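Student Robotics > Club Builds and Class Projects

Block removal task, where do we start?

PunitzParent
Hi all! I help out with our high school robotics club (Veikko Heinonen is the teacher, I mostly bring snacks and nag people about batteries), and we're stuck on the block task for our December demo. The kids want to get colored blocks out of a square opening in a wall panel, one at a time, and they've split into two camps over whether to go in from the front or grab from above. We've logged 68 tries so far and the arguing is getting louder than the motors. Any advice would be so welcome!

rautiainen218
Oh, this brings back memories! Our class did something like it and front approach won easily. Line up, close on the end block, back straight out. Coming from above sounds clever until your wrist joint runs out of travel, and then you've lost an afternoon (ask me how I know).

fudar_mom
I'll disagree a little, with love. Our team Fudar spent three weeks on the front approach and kept nudging the whole row. From above you touch only the block you want. Slower, sure, but my daughter's group was so much happier once they switched.

rautiainen218
Fair enough, though I'd bet your fingers were opening too wide! Do you have a picture of the setup, Punitz?

PunitzParent
I do! One of the kids sent me this during practice, and it's a bit blurry, but you can see how far the blocks come out.
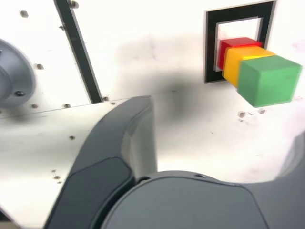 Red, yellow and green blocks in the square opening, gripper below.

fudar_mom
Well, with the green one sticking out like that I can see the case for the front. I'd still try ten runs each way and let the kids keep score.

satano_club
Seconding the score sheet. Slow the last bit of the approach way down, too, whichever camp wins.

PunitzParent
Thank you all, I'm passing this along to Veikko tonight!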